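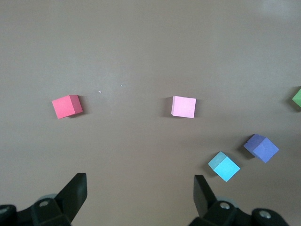
Foam blocks vs sandbag for yoga at home??
Posted by Nikola Georgiev, February

ok so my knees are shot and the studio on Grandotham closed its morning class. doing it at home now off videos. Need something to sit on / put under hands. Foam blocks are 6 bucks each at the Laretti outlet, cork ones are 15. Is cork worth it or is that just looks

marshpenny
Cork. Foam squishes when you lean on it, and your wrist goes sideways. Had foam for a year and hated every triangle pose

tobben_k
Disagree with marshpenny. Foam is fine if it's the dense kind. Press your thumb in at the store - if the dent stays, put it back. And foam is way nicer under the hips, cork on a tailbone is no fun at all

Nikola Georgiev
mostly it's for sitting tbh. can't get down cross legged without my knees up by my ears

marshpenny
Then you don't want a block, you want a folded blanket. Wool one, folded in thirds. My teacher Mrs. Magyar had us all on blankets for the first month

quietlydave
blankets slide on a wood floor. just saying

marshpenny
Not if you put it ON the mat, dave

quietlydave
my mat's too short for that, I'm 6'4

tobben_k
lol. Get two foam ones and a strap. 30 minutes a day, don't push the knees down with your hands. Mine took all winter to loosen up and my right one still clicks

rhubarb_lane
Physical therapist told me to skip cross legged completely and kneel with a block between the feet. So much better. Has anyone tried the Clavska bolster? it's 40 and I keep putting it in the cart and taking it out

marshpenny
Too soft. Went flat on me by spring

rhubarb_lane
ugh ok

Nikola Georgiev
got two of the dense foam, did teh thumb thing. Kneeling is good, left knee grumpy on the way up though. will try the blanket too marshpenny dont worry

marshpenny
In thirds!

Contact the moderators | Copyright, all posts belong to their authors | Back to top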